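About Duvumley

Duvumley writes software for robots that handle goods. Our work covers perception, grasp planning and the tools that engineers use to see what a robot was doing when a pick went wrong. We don't build arms or grippers. Our customers already have those, or buy them from someone else, and our code runs on top.

The company was started by Siham Hamdan and Lina Daher, who met while working on conveyor controls. Siham leads perception and planning. Lina looks after tooling, deployment and most of the conversations with customers. Our office is upstairs from a workshop, and the kettle is shared.

What we make

Zekier is our perception and grasp planning package. It takes colour and depth images and returns a ranked list of places to take hold of an object, using one hand or 2. Each candidate comes with an approach path and a confidence score. It will also return no grasp at all if nothing scores well enough, and the threshold is set by the customer.

Brirker is the log viewer that goes with it. It lines up camera images, joint positions and planner decisions on one timeline, so an engineer can scroll back to the moment a plan was chosen and look at the options that were rejected. We wrote it for ourselves and began licensing it after customers kept asking for copies.

Much of our effort goes into cartons that have been through the mail a few times. Corners soften, tape lifts and labels end up on odd faces. A planner that assumes flat sides and square edges will put its contact points in the wrong spot. 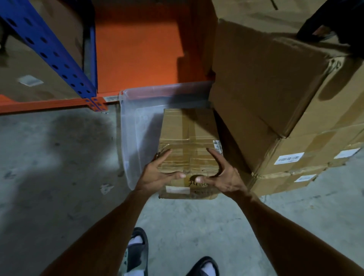
Two-handed grip on a small taped carton, seen from head height.

Our carton test set holds 196 items, and every release of Zekier is run against it before it goes out. Results are kept with the release notes, including the failures. The planner is also run through more than 1000 simulated picks each night, and whoever is in first checks the report.

Working with us

Most projects begin with a recording from the customer's own site. We label it, run it through Zekier and send back the results with a written report. Tavares, our integration kit, handles the connection to the robot controller if the project goes ahead.

We are hiring a motion planning engineer to start in November. Enquiries about the role should go to Siham, and licence questions to Lina.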